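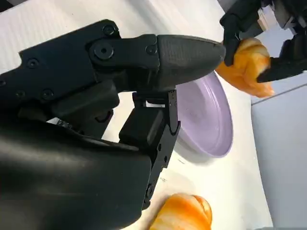

*Both hands over the table. The far gripper has the roll.*

**Ticket 14: near hand throws finger overload on close, then sulks**

Status: open, reopened, open
Opened by: Wenceslao Echeverría
Where: back bench, Rutville shared shop
Hardware: two arms on one table, Endari controller, finger servos from Savham
Software: the Ferraro branch, with my edits, for which I apologize in advance

**Symptom**

Near hand closes on command from fully open, gets partway, and the controller reports an overload on the lower finger. After that the hand ignores everything except a power cycle. The far hand runs the same code and the same table task (roll onto plate, roll off plate, repeat until one of us loses interest) and has never once complained. I've started to resent it.

Happens maybe one close in five. Happens more after lunch. I put that down to the servos warming up, though I can't rule out spite.

**Tried, in order**

1. Power cycle. Fixed it for two closes.
2. Swapped the finger cables between hands. The fault stayed with the near hand, so the cables are fine and I now have to remember which label is lying.
3. Reflashed the Endari board. Same fault, newer version number.
4. Raised the overload limit to 400 in the config. The error went away. So did my confidence that the error was the problem, because the servo began making a noise like a fridge being dragged over gravel. Put it back.
5. Unplugged the lower finger and moved it by hand. Smooth, then a tight spot, then smooth. First real clue in three evenings.

**Update, 9:40 p.m.**

Savham support answered. They suggested a power cycle. I thanked them and described step 1. They then asked whether the finger was "rubbing on anything," which annoyed me greatly, as I hadn't checked.

Took the fingertip plate off, cleaned it, put it back. Ran closes on thin air with nothing on the table: all clean. Put the plate and rolls back and the overload returned on the fourth close. So the load matters, or the position matters, or the near hand has stage fright.
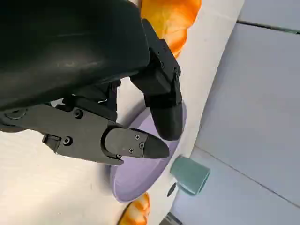 The start pose for the plate grab was my next suspect, mainly as it was the only part I had typed in by hand at midnight. The script wants the two fingers to come down one on each side and then close on the rim. With the hand parked over the lavender plate, the pointed tip is above the left half and the rubbery pad is over the right side, close to the rim. Lovely for the pad. The tip has to close from well inside the plate, and if the hand drops any lower first, the lower finger presses straight into the dish and the servo quite reasonably objects. I also don't love how near the teal cup sits to the table edge, but the cup has no ticket.

Shifted the pose left so that the tip would clear the rim, and raised the approach a touch. Fourteen closes, no overload. Celebrated too early. The next run faulted with the finger nowhere near the plate.

**Current theory**

Two faults wearing one coat:

- The bad start pose, mine, corrected.
- The tight spot in the lower finger, also probably mine. I did up the four fingertip screws with the enthusiasm of a man who had lost one under the bench the week before. I don't see how they could bind a joint further back, but I've also stopped trusting what I don't see. The screw in the round recess on the finger body is the better candidate.

**Next**

- [x] Save the corrected pose in the Ferraro branch, under a name other than `pose_final_REAL`
- [x] Overload limit back to default
- [ ] Back the recess screw off a little, move the finger by hand, see if the tight spot moves
- [ ] If it doesn't, open the joint and look for a burr
- [ ] Put the cable labels back on the correct cables
- [ ] Reply to Savham and admit the rubbing question was a good one (low priority)

If anyone at the shop wants the bench before I'm finished, please leave the near hand powered down. The far hand is fine to use. It's always fine.

— W.E.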